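Clenon Small Business Coaching Program
Progress report to the Dobson Fund, second period

We said in the first report that we would tell you what isn't working as readily as what is, so this one starts with the messaging course. The target was 400 owners finishing all the modules. We have 300. Sign-ups were never the trouble: 1000 people registered, and 975 of them opened the first lesson. Most drifted off at the pricing module, where they are asked to write down what they charge and defend it to a peer.

Our delivery partner, Wodance, reads the drop as a scheduling problem and wants to move the live calls to 7 p.m. I'm not convinced. The evening group we already run lost people at the same lesson. Before we pay for more evening hours I would like to see the pricing module rewritten and tested with one small group.
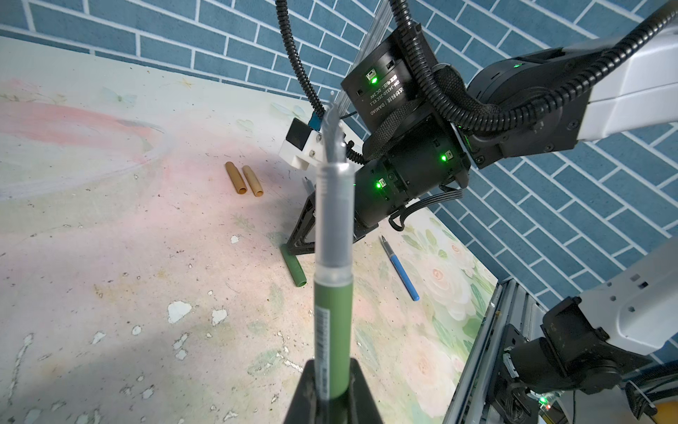
Are the owners who finished getting more clients?
We don't know yet. The exit survey shows they feel more confident describing what they do, but feeling confident is cheap and we never collected a starting figure for new clients per month. Anyone who quotes the survey as proof of growth is reaching. The next intake will be asked for client numbers on day one and again at the end.

Spending is inside the budget, mostly on account of the second coach not being hired until June. Please don't read that as a saving. The salary line will catch up next period.

The Vitow booking tool went live late. It does send reminders, and attendance at one-to-one sessions went up afterward — though we changed the session length in the same month, so I wouldn't give the software the credit. The license is up for renewal before the next report. We plan to ask for a shorter term.

Two requests. First, permission to move the unspent outreach money into rewriting the pricing module. More outreach would bring in more people to quit at the same spot. Second, a revised completion target for the next intake, set after the test group and not before it. The old one was carried over from a shorter course, and I should have objected to it when the grant was drawn up.

Attendance sheets and the full survey wording are in the appendix, including the two questions we now think were leading.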